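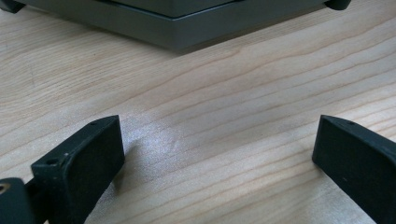
Open Days Should Publish Their Misses

3 min read
364 shares

Cederix held its open day in September, and I went for the handheld gripper session. The format was simple. An operator picks up a two-finger tool with a camera on it, performs a household task at a wooden table, and the recording becomes training material for an arm. Visitors watched from the side. Loan Đào ran the table and Bảo Ung answered questions.

My complaint concerns what was left out of the answers. The handout gave a target of 2,000 recordings. It gave no rejection rate, no definition of a completed grasp, and no account of how a bad take gets removed. I asked Ung for the rejection rate and was told it varies by object. That is surely correct, and it is also a reason to print a table of rates by object.

The choice of objects was better than the paperwork. A lidded container is a fair test for two flat fingers. The lid is wider than the body, so the fingers have to come in below the rim and close on the curved wall. Set them too high and they meet the lid first. A square block would have drawn more applause and taught the visitors less.

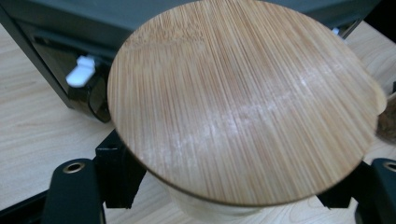

Fingers at the container wall, under the bamboo lid.

Cường Đoàn, who was standing next to me and works on the Tidora line, argued that an open day is the wrong place for error figures. People come to see the thing done, he said, and engineers can ask for the data later. I disagree. Most visitors never ask later. They leave with an impression of reliability formed from 8 clean takes, and some of them sign purchase orders.

Moura handled this better at its own event. Every attempt went on a board, misses included, and the operator kept talking while the numbers went up. The room stayed full – I saw no loss of interest.

Cederix has a sound tool and a patient operator. Next year it should add one printed page: attempts, rejections, and the rule used to separate them. Hạnh Đặng told me the logs already hold all three fields. Printing them would take an afternoon.

12 comments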